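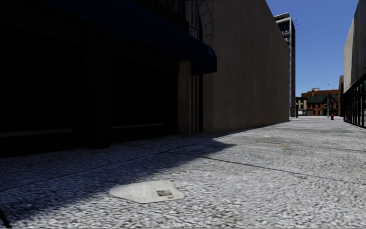 Walking to work in a language I am still learning

Since April I go to my job on foot. It is 1,482 steps from my door to the bakery supply shop on Palley Street, and I know this number only because I used the steps to practice numbers in English. I counted aloud, quietly, and when another person came I pretended to be on the phone.

My teacher at the evening class, Mrs. Melnychuk, gave us this idea. She said that we must tie the words to our feet. So every morning I choose one small group of words and I repeat them until I arrive. One week it was words for the street: curb, gutter, sidewalk, driveway, awning. I had learned "pavement" from an old British book, and here people understand me when I say it, but they think I mean the road. For a whole month I told my boss that I had parked the delivery cart on the pavement, and he was worried every time.

The prepositions are harder. In the street, on the street, at the street, down the street. Down the street is my favorite, although the street goes up. I asked three people about this and they all said "it just is like that," and then looked at the street as if they saw it for the first time.

I tried to use an application also. It is called Vavent and it gives you 8 new words each day, with a small bell when you are correct. I stopped after 89 days. I could say "the bear drinks juice" perfectly, but I could not ask in the shop for a smaller bag. With the walking method I know some 200 words that I really use, and I remember the place where I learned each of them. "Shutter" belongs to one corner. "Shortcut" belongs to the parking lot behind the bank, where I was late and a bit angry.

There are bad days, of course. When it rains I only think about the rain. And when I am tired my own language comes back and sits in my head like a guest who does not want to leave, and then I let it stay. Mrs. Melnychuk says this is allowed.

Now I am working on the small words that people put at the start of a sentence: well, so, anyway, I mean. They have almost no meaning, but without them I sound like a letter from the tax office. I practice with my neighbor at Hunis, the coffee place, where he lets me talk slowly. Last time I said "anyway" and he stood up, because he thought that I wanted to go home. I had to explain, and the explaining took longer than the coffee - so maybe it was a good lesson.

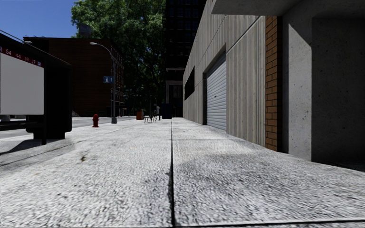 Crisanto Dagdag wrote to me after my last post that he did the same with Spanish verbs on the stairs of his building, one verb for each step, past tense going up and future tense going down. He says he still cannot conjugate "to bring" without lifting his right foot. He also thinks I should stop repeating single words and take whole sentences, because a word alone is easy to remember and hard to use.

I think he is right about the sentences. Tomorrow I will try with "Would you mind if I," and see how many endings I can find before the shop.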